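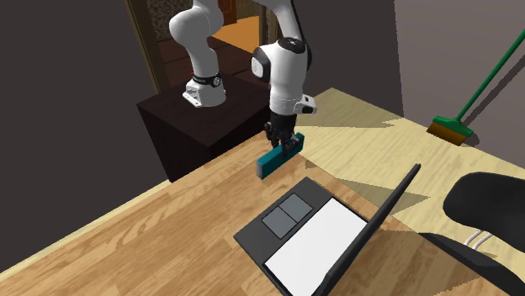 How do I tell which decade a coat in the Miltenia shop comes from?

Each listing gives a date range in its second line. The range is based on the label, the lining, the closures and the cut, in that order of weight. Where only the cut supports a date, the listing says "style of" followed by the decade, and the price is set accordingly.

What does the item number mean?

The first digits are the intake number and the letters after them are the garment type. 1669-CT is a coat, 1669-ST is a stole or wrap that came in with it, and so on. Pieces that share an intake number were bought together. They are sold separately unless the listing says otherwise.

Are your sizes modern or vintage?

Both are given if a size tag is present. The tag size is copied exactly as printed and should be ignored for fitting purposes. A dress tagged 14 in the early 1950s will usually fit someone who now buys a much smaller number. Use the measurements.

How are measurements taken?

Garments are laid flat, closed, without stretching. Chest is measured from underarm seam to underarm seam and doubled. Waist is taken at the narrowest point and doubled. Hips are taken seven inches below the waist. Sleeves run from the shoulder seam to the cuff edge, or from the center back neck on raglan and dolman styles. Length is from the base of the collar to the hem at center back. All figures are in inches.

How much ease should I allow?

For a coat worn over knitwear, add four inches to your own chest measurement. For a fitted dress, add two. Swing coats and other full-cut styles only need to fit at the shoulder and upper arm.

What do the condition grades mean?

A – No wear found under normal light. May be unworn stock.
B – Light wear consistent with age. No repairs needed.
C – One or more faults that show when worn. All are listed.
D – For study, pattern taking or parts. Not returnable.

A plus sign after the letter means the lining has been graded separately and is better than the shell. A minus sign means it is worse.

What is the difference between Yang and Bredard labels?

Yang coats are wool or wool blend, fully lined, and have bound buttonholes through most of the run. Bredard pieces are mostly suits and separates in lighter cloth, with machine buttonholes and a half lining. The Bredard label was woven in gold on black at first and was later printed in brown on cream. The printed label is much more common. Neither maker put a date on its labels.

What is Graltel cloth?

Graltel is a trade name found on inner tags, usually below the maker's label. It refers to a wool and nylon coating fabric with a short brushed nap. The tag names the cloth supplier, so a coat with a Graltel tag and no other label is listed as "maker unknown."

Do you clean items before sale?

Washable cottons and linens are washed by hand. Wool, rayon crepe and silk are aired and brushed only. If a piece has been dry cleaned while in our stock, the listing says so.

How should I store a wool coat?

Clean it first. Moth larvae feed on soil and skin oils as well as on the fiber. Use a wide shaped hanger and a cotton cover, and leave space on either side. Plastic bags from the dry cleaner should come off the same day. Beaded and bias-cut garments should be stored flat, with acid-free tissue in the folds, and refolded along different lines twice a year.

Can rayon crepe be washed?

Do not wash it. Crepe from the 1940s can shrink several inches in water and does not fully recover when pressed. Water spots may also be permanent.

Will you replace missing buttons before shipping?

If a match is available in our button stock, yes, at cost. Ask before you pay and quote the item number. Where there is no match, we can move a button from below the waist or from the cuff to fill a more visible gap.

What does shipping cost?

Domestic shipping is a flat rate by weight class, shown at checkout. Coats go in the heavy class. Hats are boxed and charged by box size. Orders paid before noon are packed the same day. Insurance is included up to $1000 per parcel; higher cover must be requested before payment.

What is your return policy?

Grades A to C can be returned within 14 days of delivery if the paper seal on the garment is still in place. Refunds cover the item price. Outbound shipping is refunded only when the listing was wrong on a measurement, a fault or a fiber.

Do you hold items or take layaway?

Holds last 24 hours and are limited to one per customer. Layaway is offered on items over $124, with one third down and the rest in two equal payments. The down payment is not refunded if the order is canceled.

Is the shop closed at any time of year?

Orders are not shipped during the last two weeks of July. Listings stay up and messages are answered when we reopen.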